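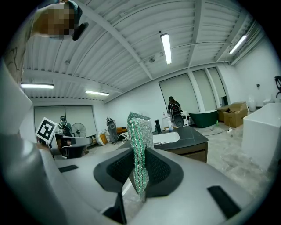 Scrubbers, Scourers and What They Ruin

Most of the damage in a kitchen is done by people cleaning it. I have personally taken the shine off a kettle, two good saucepans and the front of a rangehood, all in the name of tidiness, so take the following as the advice of a reformed man.

Metallic mesh scourers
Fine on a bare stainless oven rack. Keep them well away from non-stick, enamel, glass cooktops and anything your mother-in-law gave you. Try a new one on the underside of the pan first. Bin it once it starts to shed, as a stray strand in the mashed potato is hard to pass off as garnish.

Burnt-on rice
Put the scourer down. Cover the mess with water, add a spoonful of bicarb, simmer for ten minutes and go and watch something. A wooden spatula will lift most of it. If it doesn't, repeat, and consider a smaller flame next time.

Cast iron
Coarse salt and a folded rag. Dry it on the stove, wipe with a smear of oil. My neighbour Réjean Boychuk leaves his to soak overnight and then complains to me about the rust, usually on a Wednesday, when the bins go out.

Sponges
If you can smell it from the doorway, it is no longer a cleaning product. Wring it out after every use and stand it on its edge to dry. Old ones get a corner snipped off in our house and are demoted to the bathroom, then the bike, then the rubbish.

Stained mugs
Bicarb and a damp fingertip, round and round. Denture tablets work too, though you may get a look at the chemist's.

The sink itself
Always rub with the grain of the steel. Going in circles leaves swirls you'll see every sunny morning. Rinse, dry with a tea towel, and enjoy it until someone comes in wanting toast.

Next month: grout, and whether you really need to look at it.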